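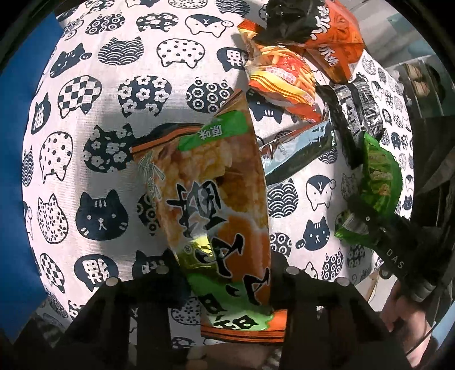
Rice crackers, original flavor, at the snack table. More packages are piled on the cat-print cloth.

Skudari Community Pantry: Snack Table Progress Report, August
Prepared by Jummai Tamuno for Abimbola Oyewole, Benmoussa Fund

Summary
The snack table has now run for 11 weeks out of the 12 covered by the grant. It is open on Thursday from 4 to 6 p.m. and serves families who come in for the regular pantry pickup. We have handed out 400 packages since opening, which meets the target in our application. One part of the plan, the printed allergen cards, is behind schedule and is covered below.

What we set out to do
The application asked for money to buy packaged snacks that children could take home, with a share of the stock coming from the import grocers our families already shop at. Parents told us at intake that the standard donation boxes were mostly granola bars and that a lot of them came back unopened. We agreed to try rice crackers, seaweed and similar items, and to keep a simple record of what moved.

Stock
Rice crackers have been the steady item. The original flavor (原味 on the label) goes first and we have reordered it twice. The spicy version was slow and we stopped buying it in the fourth week. Seaweed did well until the supplier changed the pack size, and we have not found a replacement at the same price. Ladi Danladi does the buying and now places one order every two weeks with Plukard, down from a weekly order. This has cut delivery charges.

Broken crackers were a problem early on. Cartons were being stacked on their sides in the storeroom and the bottom layer got crushed. They now go upright on the middle shelf, and complaints have mostly stopped.

The table
We changed the setup in week three. Snacks were first put out in closed bins, and children had to ask for what they wanted. They are now laid directly on the tablecloth so that people can see the fronts of the bags and choose. The white cloth with the navy cats replaced a plain one and has been popular with the younger children – several of them have picked a favorite cat. It goes home with Eglė Pētersons for washing after each session.

Two families asked for help reading labels that are only in Chinese. Musa Isah has been translating ingredients by hand onto index cards, and these are kept in a box beside the sign-in sheet.

Delayed item
Printed allergen cards were due at the end of week eight. The proofs from Tultadeck had the wheat and soy lines swapped on 2 products, so we sent the whole set back. Corrected proofs have not arrived. Until they do, we are using the handwritten cards, and anything without a checked ingredient list stays off the table.

Spending
Food purchases are on budget. The printing line is unspent. Delivery came in under, and we would like your approval to move the difference into food for the last session.

Next steps
– Confirm a date for the allergen cards with the printer
– Get a price on seaweed from a second supplier
– Ask families which snacks they would keep if the table continues
– Send the final stock sheet and receipts with the closing report

Please send your answer on the delivery money to Ladi, who needs it before the last order goes in.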